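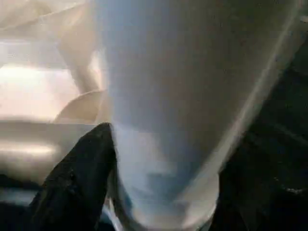 Bestivura folds, packs and stores household linen and soft goods for small hotels, rental apartments and clinics. The company was set up by Merle Hapeta and Tamsin Rewi, who had both managed stockrooms and had both lost time to stock that was put away badly. Pale items take up a large share of the work. On a smooth surface in a cool, milky white, edges are hard to judge by eye, and a curve may show only as a bright line where the light catches it. Our handling rules for pale stock are written with that in mind.

Work is split between two sites. Zamside receives and sorts. Osell folds, packs and holds finished stock until the client calls for it. The Osell storeroom has 300 shelf positions, each labeled with a client code and an item code. Standard cartons hold 16 folded pieces. Larger pieces are packed separately and are not stacked.

Stock records are kept in Alva, our own inventory system. An entry is made when an item arrives, when it is packed and when it leaves. Clients can view their own entries at any time and export them as a spreadsheet. Changes to a packing list must be received by 3 p.m. to apply to the next morning's dispatch.

We currently serve 73 clients. Merle Hapeta is responsible for both sites and for staff training. Tamsin Rewi handles contracts, Alva accounts and billing.

New clients start with a trial lot of up to 100 pieces, packed to a written specification agreed in advance. Trial lots are accepted throughout the year except in March, when both sites carry out their annual stock check.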